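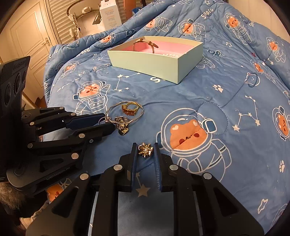

From: Rasha Kanaan
To: costume-swap list
Date: 09/02/2025
Subject: Re: pin backs coming off — glue or solder?

Quick one, between fittings.

Hadiza Edet wrote:
> Three of the brooches for the Butside show lost their pin backs
> in August, all of them ones I did with superglue. Do I have to
> learn to solder now? Also does anyone still have the Yammine
> box, the one with the clip earrings in it?

No soldering on old costume stuff, please. Most of it is pot metal and it slumps before the solder even flows. Ask me how I know. Lost a very nice leaf that way.

Two-part epoxy, the slow kind. Scrape the old glue off first, all of it, then rough up both sides with 370 grit (or whatever's in the drawer, 500 is a bit fine but ok). Wipe with alcohol. Bar goes above the middle, otherwise the thing tips forward on the lapel and you see it from the balcony. Leave it over night. I mean it, the full night — Khalil pinned one on after 2 hours and it went down the orchestra pit at Tultholm.

Superglue goes brittle, fine for rhinestones in a pinch but it fogs the foil ones.

Heavy pieces: scrap of felt behind the fabric, pin thru both. Saves the silk.

Yammine box is at Bilal's I think?? Bilal, can you check. Clip earrings should be in the flat tin under the gloves. If the long gloves are there too I need them back for Mavow, size 7, ivory.

More later, got a hem waiting

Rasha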